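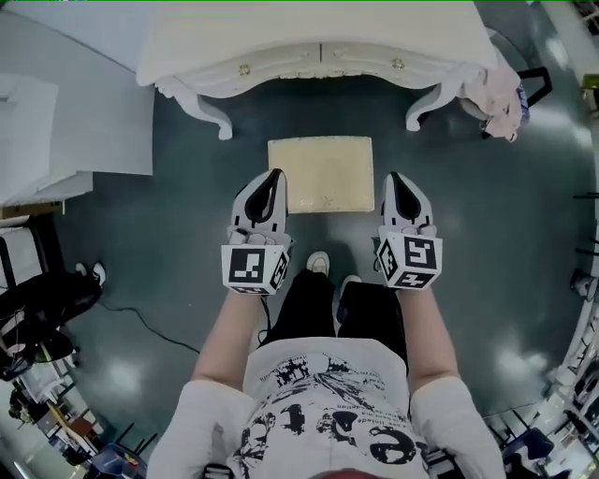
Hand-Held Gripper Recording: Frequently Asked Questions

Last updated 14 September 2019

This page is for people who record for the Lalero project at the Hameck site. If you record at Pascual, the booking rules are different, but everything under Recording and After the Session applies to you too.

Before You Start

Do I need to know anything about robots?
No. You pick things up, move them and put them down with the two grippers. If you can use kitchen tongs, you can do this. Training takes one morning.

What is an episode?
One task from start to finish. You begin with both grippers held out in front of you and you end the same way. If the task card says to move an item from the floor to the table, the episode covers that and nothing else.

How many episodes do you need?
The target for the bedroom set is 4000. We had 1805 accepted at the last count. Rejected episodes don't go toward the total.

What should I wear?
Normal clothes with sleeves that stay clear of your hands. Prints and logos on shirts are fine. Flat shoes, please.

Recording

Why are there square black-and-white patterns on the grippers?
The software uses them to work out where each gripper is and which way it is turned. Keep your fingers behind them. If one is scratched or peeling, stop and swap the gripper at the desk.

How fast should I move?
A little slower than you would at home. Close the fingers all the way before you lift, and let go fully before you pull back.

I dropped the item. Do I start over?
Not if you can reach it. Pick it up and carry on, and mark the episode "recovered" in Greko. We want some of these. If it went under the furniture, mark it "failed" and reset.

Can I use one hand only?
Only if the card says so. Even then, keep the other gripper up in front of you and don't let it hang at your side.

What about the cable?
Check it before each episode. You should be able to turn in both directions without stepping on it.

Does it matter if people are in the background?
No. The set is open to the rest of the floor, and people at the desks or walking past will show up, including in the mirror over the vanity. Leave those episodes in. Do stop if somebody walks between you and the item you are handling.
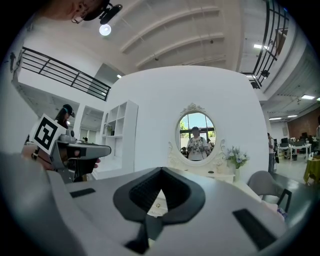
After the Session

How do I upload?
Put the grippers back in the dock and open Greko. The upload starts when you press Submit. Don't unplug anything until the bar is gone, even if it looks stuck. It often sits at the same spot for 5 minutes.

Who checks my episodes?
A reviewer at Hameck watches each one. You get the result within 8 working days.

Why was my episode rejected?
The usual reasons are a covered marker, a start position that was skipped, or a task that doesn't match the card. The reason is listed next to the episode in Greko.

Can I see my own recordings?
Yes, under My Episodes. You can't download them.

Can I have one deleted?
Yes. Use the Remove link and it will be taken out at the next monthly cleanup. The March cleanup notes explain what is kept in the log.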